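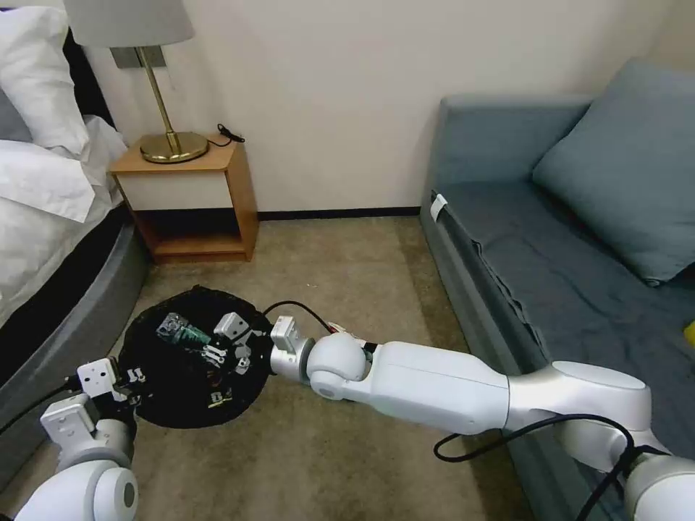

Can you get from Osden to Stulteo without a car in the off-season? The mail bus still takes passengers all winter, and you book a seat by ringing the post office at Osden before noon the day ahead.

I put that first for those of you skimming, as it's the thing I've been asked most since I got home. The longer version follows, and it is long, sorry!

On February 25, 2018, Chathurika Matubbar wrote:

> Hi all,
> We're thinking of five nights up on the Metwally coast in the quiet months and
> I can't find anything current about transport. The old posts in the archive say
> the ferry runs to Stulteo but the timetable link is dead. Is it worth going at
> all when the ferry's off? My sister doesn't drive and I'd rather not do all of
> it myself on unsealed roads. Also keen to hear about walks that aren't straight
> up a hill, and where people ate.
> Thanks heaps,
> Chathurika

Hi Chathurika,

Go! I was there in January and I've been boring everyone at work about it ever since.

The ferry stops at the end of autumn and doesn't start again until the school holidays, so forget about that one. The mail bus is a white minibus with 12 seats and a trailer on the back for parcels. It leaves Osden at 8.15 and takes most of the morning, mainly as the driver gets out at every second letterbox and has a chat. Sit on the left going out. The road comes over the saddle above Metwally and you get the whole bay at once, all the way round to the lighthouse, and I'm fairly sure I said something out loud. The fare was paid in cash to the driver when I went, so take small notes. Bikes go in the trailer if there's room, but ask when you ring.

Coming back it leaves Stulteo at 2.30 from outside the hardware shop, not from the wharf where the old sign still is. I waited at the wharf the first time. Luckily the driver looked over and tooted.

Walks: the one for you is the old tramway from Stulteo to Rirnora. It was built for hauling timber so the grade is gentle the whole way, and it goes through two cuttings full of ferns and then along the edge of the estuary. The signposts are numbered 1 to 46 and they're handy for working out how far you've got to go (the tearooms are just past 31, if that helps with morale). There was a slip near the second cutting and a detour up some steps around it, nothing dreadful, but your sister might want a stick. Past Rirnora the track keeps going to the headland, which climbs to 800 feet and is definitely straight up a hill. I loved it, but you did ask.

Food is thinner on the ground in the quiet months. The pub at Stulteo does dinner except early in the week, and the fish pie is enormous. The bakery at Rirnora opens at six and had sold out of the cheese and onion rolls by nine both times I tried, so on the third morning I was on the step at ten to. Worth it. There's a small grocery shop at Metwally with decent fruit, good local honey and not much else, so I'd bring your own coffee from Osden.

If you've got five nights I'd do two in Stulteo, two in Rirnora and the last one back at Osden so you aren't relying on the mail bus on the day you fly. It doesn't run if the saddle is closed, and that happened the week before I got there.

One thing I couldn't find out is whether the museum at Metwally opens by appointment. Ayman Zerouali posted on here a while back about getting in to see the boat shed, so maybe he can chime in? Ayman, do you still have a phone number for them?

I've got a paper copy of the walking map with my pencil notes on it and I'm happy to post it to you, Chathurika. Send me your address off-list. I'd only like it back by spring, as I'm already planning to go again for the wildflowers.

Cheers,
Jo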